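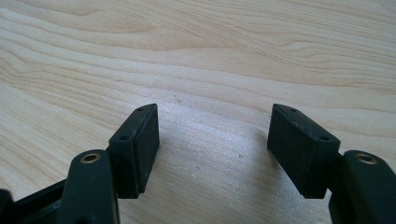 Reading time: 2 min

Chapter 3
Wood Grain and How to Read It

I learned to read timber on my uncle's verandah in Ballar, with a blunt plane and a plank that fought me the whole way (I still have the plank!). I pushed harder and harder, and the surface kept tearing up in little chunks. Then Fidelina Restrepo, who lived next door, leaned over the fence and told me to turn the board around. I did, and off came one long curl. I was hooked.

So in this chapter we're going to spend a fair bit of time just looking. Pale timbers are a good place to start, even though their grain can seem faint at first. Tilt your head, or shift the lamp, and lines you'd missed will start to show. Shiny patches move about too, so check a board from both ends before you make up your mind about its colour.

We'll begin with growth rings, then get on to how a log is sawn and why a flat-sawn board gives you those big sweeping curves. After that comes my favourite bit, figure, with some notes Orlando Quintero wrote for me on Vermont maple.

You'll need a scrap board, a pencil and a hand lens. Keep your scrap from Chapter 2 if it's still in one piece, as we'll be planing it in Exercise 3.1.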